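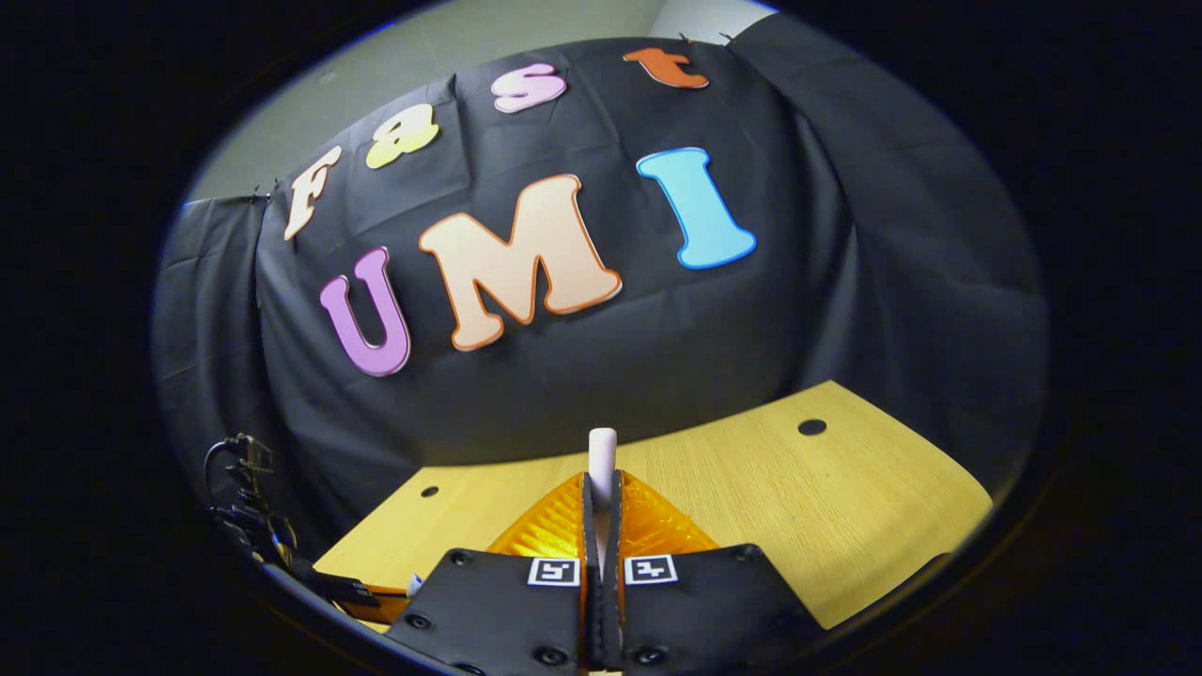 Jardine, Sat 8 July

I have been meaning to write about the letters for ages, and now that the kettle is on and it's too wet to do anything useful in the garden, I shall. They are pinned up in my head as "the sweet shop letters", on account of the colours, and I'm still very fond of them.

It all began with the black cloth. I bought it years ago to line a pair of curtains, never lined the curtains (they went to my sister in the end, unlined, and she has never complained), and it lived at the bottom of the blanket box until I wanted something dark to put behind a table. Black is a wonderful thing to put pale colours on. I'd tried the same sort of lettering on a plain grey wall before and it simply sank. Cream on grey, what was I thinking! Against the black even the palest yellow sings out.

The cloth goes up with little clips along the top edge and the rest is left to hang down to the table. I know some people would have had the iron out. Jean Baird certainly would, and she told me so over two cups of tea, but I like a few folds in a hanging cloth, it looks like cloth. I did give it a good shake on the back step first and most of the fluff went over next door's fence. Sorry, Kenneth.

Now, the letters. Two words, "Fast" on the top row and "UMI" underneath, and I wanted the two rows to look like cousins, not twins. So the top word has just the one capital and then goes along in lower case, cream and yellow and pink and orange, all the warm shades together. The bottom word is in big block capitals, and that's where the lavender and the sky blue come in, with a peach M between them to keep company with the row above. I went round and round about that M. It's a great big thing, and for one whole evening I was convinced it ought to be green.

The outlines make all the difference, by the way. A darker purple round the purple, a darker blue round the blue, and orange round the M and the F. If you are cutting out letters of your own, do try it, it's a small fiddle for a lot of effect. Zineb Tahiri showed me how to do the curved ones years ago, when we were making the banner for the October fair: you turn the paper and keep the scissors still. I had been doing it the other way about my entire life. The lower-case s was still a trial and I had to have a biscuit halfway round.

The table is the light wooden one with the round holes in the top. Fergus Laing keeps offering to plug them for me and I keep putting him off, I like being able to drop a cable through. Something about that pale grain under the black cloth pleases me every time I come in with my cup. A dark table would have made the whole corner gloomy, I think.

I have 11 sheets of coloured paper left over, mostly pinks, and no plan for them whatsoever. Cameron wants his name done for his bedroom door, which is a lot of letters for one small boy, but at least there's only the one curly bit at the start. I'll see if there is enough orange.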